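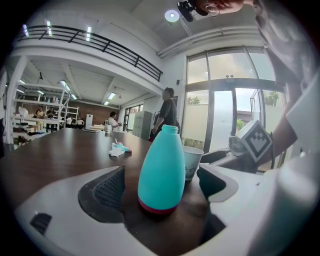
Household chore automation is the use of general-purpose machines for small domestic and shop-floor jobs - clearing, sorting, wiping, stacking. As of May no machine does the full set unsupervised. Most work is still at the stage of tabletop tasks done with hand-held grippers, on ordinary clutter: a turquoise bottle, a paper cup, a crumpled tissue. Tissue is the hard one. Soft, no fixed shape, no good place to grab.

Bottles and cups

Rigid items mostly solved. Branitwood trial, Irnville: 336 pick-ups of upright cups and bottles, 216 clean on the first go. Failures were mainly crushed paper cups and tipped bottles. Two-handed work is slower but copes better with lids and pouring.

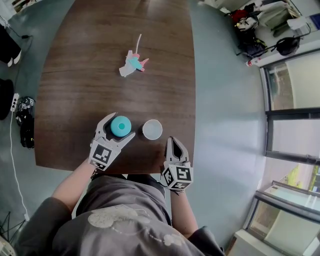

Two hand-held grippers at a table, one open around a round teal object, a white cup beside it.

Clearing a table

Clearing is harder then it looks. The machine has to decide what is rubbish, what gets washed, what stays put. The Piątek method splits the job into 5 steps and allows 2 retries at each before a person steps in. Critics say this only moves the labour - somebody still has to stand by.

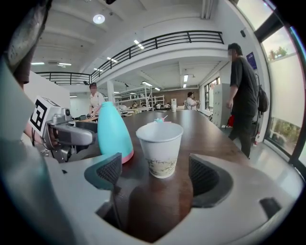
Martti Pitkänen has argued that speed is the wrong measure and that cafés would accept a slow machine if it never dropped anything. The Trosatdale group disagrees, favours fast clearing with plastic ware only. Neither approach is in regular use. Folding, bed making and cleaning behind taps remain manual, and are usualy left out of trials altogether.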